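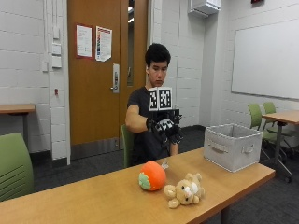
**grerau_gardener:** How long do you all let sourdough sit in the fridge before baking?

**pruker58:** Overnight is plenty, and 39 hours is the longest I've gone with good results. Past that my loaves spread out flat (still tasty though!). I use the Koller bread flour and it holds up great in the cold.

**crumbchaser:** Gotta disagree with pruker here. I go three full days all the time and the flavor is SO much better, tangy and deep and a little nutty. You just need to shape it tighter and skip the long counter rise.

> Past that my loaves spread out flat

Sounds like it was overproofed before it ever went in the fridge.
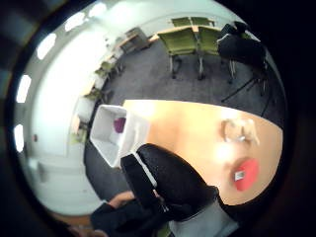
Also, what temp is your fridge? Mine runs cold, so three days for me might be a day and a half for you. Try the bottom shelf, at the back.

**pruker58:** Fair point on the fridge, mine is ancient. Still not sold on three days, that's vinegar to me. My kids won't touch it.

**skerkano_rye:** Team overnight, but I do 20% rye and rye moves fast. My starter is 9 years old and doubles before lunch in July!

**grerau_gardener:** Love this, thank you both sides! Splitting one batch tonight, half for tomorrow morning and half for crumbchaser's three days. Does anyone score straight from the fridge or let it warm up first?

**crumbchaser:** Straight from the fridge, always. The blade drags otherwise.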